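## 第4章 讃美歌伴奏機 Ultov を礼拝で使えるようにする

前の章で箱から出して充電まで済ませてくださった方、おつかれさまでした。この章では、伴奏機を礼拝堂に据えて、最初の一曲が会衆の皆さんの耳に気持ちよく届くところまでをご一緒に進めていきます。オルガニストのいらっしゃらない集会や、いらしても毎週はお願いできないという小さな教会のことを思い浮かべながら書いておりますので、機械に慣れた方にはまどろっこしいところもあるかと思いますが、どうぞお茶でも飲みながらお付き合いください。

改訂:06/12/2020(文:Kinga Boros、技術確認:Narendra Saxena)

### 4.1 用意するもの

- Ultov 本体(重さは約900グラムです。片手で持てますが、説教壇の段差を上り下りするときはぜひ両手で)
- 電源アダプター
- 外部スピーカーをつなぐケーブル(両端とも標準プラグのもの)
- お使いの讃美歌集、できれば奏楽者用の楽譜つきのもの
- その日の週報、または式次第
- 鉛筆と付箋

付箋は何に使うのかとよく聞かれます。あとで曲ごとの音量や前奏の長さを決めていくときに、讃美歌集の該当ページに貼っておくと、翌年の同じ季節にとても助かるのです。わたしの讃美歌集は待降節のあたりがもう付箋だらけで、閉じても少し膨らんでいます。

### 4.2 置き場所を決める

1. 礼拝堂の中で、司式者と目を合わせられる位置を探します。伴奏機を操作する人(この手引きでは以後「奏楽当番」と呼びます)が司式者の合図を受け取れることが、何より大切です。
2. 本体を平らで安定した台の上に置きます。布を敷く場合は、底面の通気口をふさがない程度の薄いものにしてください。
3. 表示窓が奏楽当番のほうを向くように角度を合わせます。
4. 電源アダプターを壁のコンセントに差し、コードを壁際に沿わせます。通路を横切るときは必ずコードカバーをかけてください。
5. 本体背面の主スイッチを入れ、表示窓に「準備中」と出てから「選曲」に変わるまで待ちます。

> **注意** 聖餐卓の上には置かないでください。機械の都合というより、杯や水差しのそばに電気製品を置くのは危ないからです。洗礼盤の近くも同じ理由で避けてください。

> **注意** ろうそくの火からは十分に離してください。待降節のリースや復活節の大ろうそくは、季節になると急に場所を取ります。普段は大丈夫な場所でも、飾りつけが済んだあとにもう一度確かめていただけると安心です。

会堂をお持ちでなく、公民館の部屋やご家庭の居間で集まっておられる群れもたくさんあると思います。その場合は、会衆の真ん中よりも少し前、司式者の斜め後ろあたりが聞こえやすいようです。背後に厚いカーテンがあると音がだいぶ吸われますので、スピーカー側を壁のほうではなく人のほうへ向けてください。反対に、タイル張りの部屋では音がわんわん響きますから、台の下に敷物を一枚入れるだけで歌いやすさが変わります。

### 4.3 お使いの讃美歌集を登録する

Ultov には、あらかじめ3000曲の伴奏が入っています。これだけあると頼もしいのですが、同じ旋律が歌集によって違う番号で載っていますので、最初にどの歌集を使うのかを教えてあげる必要があります。ここを飛ばすと、番号を打ち込んだのにまるで違う曲が始まる、という事態になります。わたしたちの集会でも、静かな悔い改めの祈りのあとに、たいそう元気な復活の讃美が鳴り響いたことがありました。司式の Szabolcs Fülöp さんは落ち着いて一節だけ歌ってくださいましたけれど、当番のわたしは顔から火が出る思いでした。

1. 「選曲」画面で〔設定〕ボタンを長押しします。
2. 回転つまみを回して「歌集」を選び、つまみを押し込みます。
3. 一覧の中から、お使いの歌集の名前を探します。版が複数ある場合は、奥付の版と同じものを選んでください。
4. つまみを押して決定します。名前の左に丸印がつきます。
5. 2冊目の歌集をお使いの場合は、続けて手順3と4を繰り返します。
6. 〔戻る〕ボタンを押して「選曲」画面に戻ります。

歌集を複数登録すると、番号を入れたあとにどちらの歌集かを尋ねる画面が出ます。ここであわててつまみを押すと先頭の歌集が選ばれますので、よくお使いになるほうを先に登録なさるとよいでしょう。順番はあとから「歌集」→「並べ替え」で変えられます。

**確かめ方** 登録が済みましたら、どなたもよくご存じの曲をひとつ鳴らしてみてください。わたしはいつも76番で試しています。深い意味はなく、うちの歌集では旋律がすぐにそれとわかるというだけですから、皆さまは皆さまの愛唱歌でどうぞ。

> **補足** 歌集の一覧に、お使いのものが見つからないことがあります。地域の教会が自分たちで編んだ歌集などがそうです。そのときは「曲名で探す」を使い、見つかった伴奏を一曲ずつ「わたしたちの歌集」に入れていきます。手間はかかりますが、一度に全部なさろうとせず、その週に歌う曲だけを足していけば、一年後にはずいぶん立派な歌集になっています。

### 4.4 音量を合わせる

音量合わせは、ひとりではなかなかうまくいきません。できればふたりで、ひとりが操作し、もうひとりが会衆席を歩き回って聞いてください。礼拝の前に少し早く来てくださる方にお願いするのがよいと思います。

1. 主音量つまみをいちばん左まで回しきります。
2. 外部スピーカーを使う場合は、ここでケーブルをつなぎます。必ず音量を下げてからつないでください。
3. スピーカーの電源を入れます。
4. 曲を鳴らしながら、主音量を少しずつ右へ回します。
5. いちばん後ろの席で旋律がはっきり聞こえるところまで上げます。
6. いちばん前の席に移り、隣の人と普通の声で話ができるかどうかを確かめます。話せないようでしたら、つまみを少し戻します。
7. 決まった位置に鉛筆で小さく印をつけておきます。

空の会堂で合わせた音は、人が入ると小さく感じられます。冬は皆さん厚い上着を着ておられますから、なおさらです。それでも、歌い出しの声がかき消されるほど大きいよりは、少し控えめなくらいがよろしいのではないでしょうか。伴奏は歌を支えるもので、会衆の声が聞こえてこそ讃美だと、長く奏楽をなさった Mariann Orbán さんがいつもおっしゃっていました。わたしもそう思って、迷ったときは小さいほうに合わせています。

補聴器をお使いの方には、低い音がこもって聞こえることがあるそうです。「設定」→「音色」→「低音」をひと目盛り下げると楽になる場合がありますので、礼拝のあとにお声をかけて、どうだったか伺ってみてください。
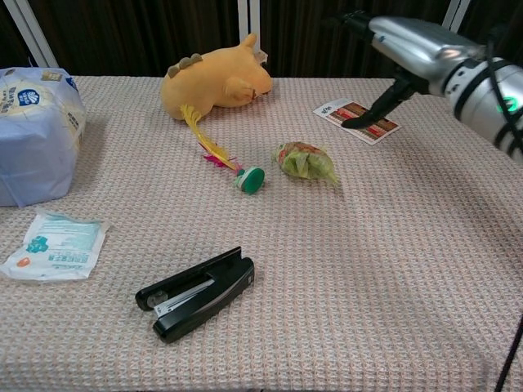 もうひとつ、音量とあわせて見ておいていただきたいのが「残響」の設定です。石造りの会堂で録ったような豊かな響きを加える機能で、試しに入れてみると、それは美しいのです。ただ、天井の高い会堂ではもともとの響きと重なって拍がぼやけ、会衆の歌がだんだん遅れていきます。工場出荷時は「弱」になっています。天井の高い会堂なら「切」、居間や会議室なら「弱」か「中」から始めてみてください。「強」は、聖餐の間に静かに流す曲のためにとっておくのがよいと思います。

### 4.5 前奏、テンポ、節の数を決める

ここからが奏楽当番の腕の見せどころです。同じ曲でも、葬儀で歌うのと子どもたちの祝福のときに歌うのとでは、ふさわしい速さがまるで違います。

1. 曲番号を入れ、つまみを押します。
2. 〔前奏〕ボタンを押すと、「全曲」「後半」「最後の一行」「なし」の順に切り替わります。
3. 〔テンポ〕ボタンを押し、つまみで速さを変えます。中央の印が歌集の標準です。
4. 〔節〕ボタンを押し、歌う節の数を合わせます。
5. 節を飛ばして歌う週もあるでしょうが、伴奏機が知りたいのは何回繰り返すかだけです。週報に載っている節の個数をそのまま入れてください。
6. 「アーメン」をつけるかどうかを選びます。
7. 〔保存〕ボタンを押すと、次に同じ番号を呼び出したときも同じ設定で始まります。

前奏は、よく知られた曲なら「最後の一行」で足ります。新しい曲や久しぶりの曲では、面倒でも「全曲」にしてさしあげてください。お年を召した方が歌集のページを探し、眼鏡をかけ、立ち上がるまでの時間にもなります。

テンポは、ご自分で声を出して歌いながら決めるのが一番です。つまみだけを見ていると、つい速くしてしまいます。行の終わりで無理なく息が吸えるでしょうか。吸えなければ少し遅くします。息継ぎの間は「設定」→「行末の間」でも調整できますので、テンポはちょうどよいのに苦しいというときには、そちらをお試しください。

> **注意** 保存した設定は、その伴奏機を使うすべての人に共通です。早天の祈祷会と主日の礼拝で当番が別の場合は、片方が変えた速さがもう片方にも現れます。変えたときは付箋に書くか、当番ノートにひとこと残しましょう。

### 4.6 その日の曲順を組む

礼拝の途中で番号を打ち込むのは、慣れていても手が震えるものです。「曲順」の機能を使って、前もって一日分を並べておきましょう。

1. 「選曲」画面で〔曲順〕ボタンを押し、「新しく作る」を選びます。
2. 前奏曲から後奏曲まで、週報の順に曲番号を入れていきます。
3. 頌栄や「主の祈り」に節をつけて歌う教会では、それらも一曲として加えます。
4. 献金や聖餐の間の曲には、〔繰り返し〕の印をつけます。止めるまで静かに続きます。
5. 曲と曲の間は「待つ」にしておきます。「続けて」にすると、前の曲が終わるなり次が始まってしまいます。
6. 名前をつけて保存します。

「待つ」にしておけば、奏楽当番が大きな〔演奏〕ボタンを押すまで、伴奏機はいつまでも黙って待っていてくれます。説教が延びても、証しをなさる方が言葉に詰まっても、急かすことがありません。この機械でわたしがいちばん好きなところです。

曲順の名前は、教会暦の名でつけておくと探しやすくなります。うちでは当初、当番の Emese Vass さんもわたしも「礼拝」「礼拝あたらしい」「礼拝ほんとう」などとつけていて、8月のある朝にどれが正しいのかわからなくなり、結局その日の曲をすべて入れ直しました。それからは「三位一体後第何主日」のように、きちんと書くことにしています。

### 4.7 礼拝中の操作

礼拝が始まったら、使うボタンは三つだけです。

- **〔演奏〕** 次の曲を始めます。
- **〔もう一節〕** 最後の節の途中で押すと、一節増えます。司式者が感極まって「もう一度歌いましょう」とおっしゃったときに使います。
- **〔静かに終わる〕** 今の行まで弾いてから、ゆっくり音を消します。献金が早く集まり終わったときなどに。

主スイッチを切って曲を止めるのはおやめください。大きな雑音が出ますし、曲順の保存が乱れることがあります。間違った曲が始まってしまったら、〔静かに終わる〕を二度続けて押すと、その場でふっと止まります。それから〔曲順〕を押し、つまみで正しい曲を選び直してください。

夜の祈祷会などで手元が暗いときは、「設定」→「表示窓」→「夜」にすると、文字だけがほんのり明るくなります。操作音は「切」にしておきましょう。黙祷の間の「ピッ」という音は、会堂の隅まで届きます。

### 4.8 うまくいかないとき

**前奏が終わっても会衆が歌い出せない**
前奏の終わりと歌い出しの間が短すぎるのかもしれません。「設定」→「歌い出し前の間」をひと目盛り長くしてください。司式者に手で合図していただくのも、とてもよい方法です。

**音程が高すぎて歌えない**
〔移調〕ボタンで半音ずつ下げられます。朝の早い集会では、半音か全音下げておくと声が出やすくなります。下げすぎると今度は低い声の方が困りますので、歌ってくださる方のお顔を見ながら決めてください。

**片方のスピーカーからしか音が出ない**
ケーブルのプラグが奥まで入っていないことがほとんどです。音量を下げてから、一度抜いて差し直します。Pálfi 製の古い調整卓につないでおられる場合は、卓の側で左右のつまみが片寄っていないかもご覧ください。

**「歌集が見つかりません」と表示される**
4.3 の登録が消えています。長く電池が切れていたあとに起こります。お手数ですが、もう一度登録してください。保存した曲順は残っています。

**保存したはずの設定と違うテンポで始まる**
別の歌集に載っている同じ曲を呼び出していないか、お確かめください。伴奏機は歌集ごとに別の曲として覚えています。

### 4.9 礼拝が終わったら

1. 後奏曲が終わり、表示窓に「曲順の終わり」と出るのを待ちます。
2. 主音量を左まで回しきります。
3. 外部スピーカー、本体の順に電源を切ります。
4. コードを抜き、ゆるく輪にして束ねます。きつく巻くと根元から傷みます。
5. 乾いた柔らかい布で、つまみのまわりをひと拭きします。
6. 当番ノートに、歌った曲と気づいたことを書きます。

ノートには、どうぞご遠慮なく失敗も書いてください。「二曲目、速すぎた」とあるだけで、次の当番はずいぶん助かります。Relldale の集会から見せていただいたノートには、曲ごとに「よく歌えた」「声が小さかった」と丁寧に記してあって、選曲をなさる先生も毎週それを開いておられるそうです。

Briton 型の専用収納箱をお持ちの場合は、表示窓を上にして入れ、アダプターは必ず横の仕切りに収めてください。本体の上に載せたまま蓋をすると、つまみの軸が曲がることがあります。

次の第5章では、聖歌隊の練習のために、四つの声部をひとつずつ取り出して鳴らす方法をご案内します。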